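**Ticket 465 - Label printer drops off the network after lunch**

Opened by: Faith Mfaume, front desk, Skostholm branch
Assigned to: Kwame Quansah
Status: Closed
Priority: Normal

**Reported problem**

The label printer at the front desk stops taking jobs in the early afternoon. Mornings are fine. After that the jobs sit in the queue with the status "Error - Printing" and nothing comes out. The printer's own screen says Ready. Turning it off and on fixes it until the next day. Turning the computer off and on does nothing. This started in July, after the desks were moved.

Faith adds that the returns desk uses the same model and has had no trouble.

**Log**

**9:10 a.m. - Kwame**

Called Faith. Printer is on the wired network, plugged into the wall jack behind the desk. Labels print from Shemweta (the returns program) and from the plain text editor, and both fail at the same moment, so I'm leaving the program out of it for now. Asked her not to restart the printer the next time it stops and to call me instead.

**1:35 p.m. - Kwame**

Faith called, printer down. From my machine:

- Ping to the printer address: replies, 2 ms
- Printer's web page: does not load, times out
- Test job sent straight to the printer: refused

The ping reply threw me off. Something is answering at that address, but it won't load the page and it won't take a job. Asked Faith to pull the network cable out of the printer and leave it out. Pinged again. Still getting replies.

So there are two devices on the same address.

**1:50 p.m. - Kwame**

Looked up the hardware address that's answering. It isn't the printer's. The first half belongs to a maker of small network displays. I have no record of a display at Skostholm. Sent a note to Sharon Mutiso, who handled the move.
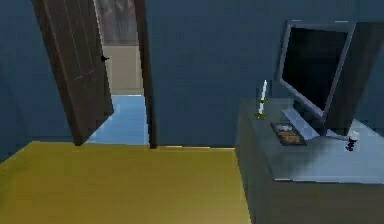 Faith needed labels for the afternoon pickup, so as a stopgap I had her plug the cable back in and restart the printer. It took its address back and printed. I expect this to last until the other device asks for it again.

**2:40 p.m. - Sharon**

The display is ours. It's the pickup board over the customer counter, a Desora unit. It was in storage before the move and I had it put up the same week. It's on a timer and comes on at 1:00 p.m., when pickup opens. I didn't set an address on it. Whatever it had from the old building, it still has.

**3:05 p.m. - Kwame**

That fits. The display has a fixed address typed in, ending in .200. The printer has also had .200 since it was installed. The display wakes up at 1:00, claims the address, and the printer stays off the network until someone restarts it.

Plan:

1. Set the display to get its address automatically.
2. Leave the printer where it is. The queue on four computers points to it and I'd like not to touch those.
3. Reserve .200 for the printer on the router so it can't be handed to anything else.

I don't have the admin password for the display. Tried the one on the sticker and the one in our list. Asked Mwanahawa Tanui at Skamcombe, who supplied it.

**4:20 p.m. - Mwanahawa (Skamcombe support)**

The password can't be recovered, but the unit can be reset. Hold the small button on the back for ten seconds with the power on. Network settings go back to automatic. You will lose the page address the board shows, so write that down first. The timer is stored separately and should be kept.

**Next day, 8:30 a.m. - Kwame**

Sharon reset the display and read me the settings over the phone. It now has an address ending in .57. Board page typed back in. First try gave a 400 error - there was a space at the end of the address. Second try loaded. Timer was kept, as Mwanahawa said.

Reservation for the printer added on the router. Obadia Mrema checked the address list with me and found no other doubles at this branch.

**1:20 p.m. - Kwame**

Display came on at 1:00. Faith printed three labels at 1:05 and a full roll test at 1:15. No errors. Printer web page loads.

**Two days later - Faith**

No restarts needed. One label came out crooked but that was the roll.

**Resolution**

Duplicate IP address. Display set to automatic, printer address reserved. Equipment list updated with the display and its new password.

**Follow-up**

Obadia to check the other units that came out of storage for fixed addresses before they are plugged in. Tracked on its own ticket.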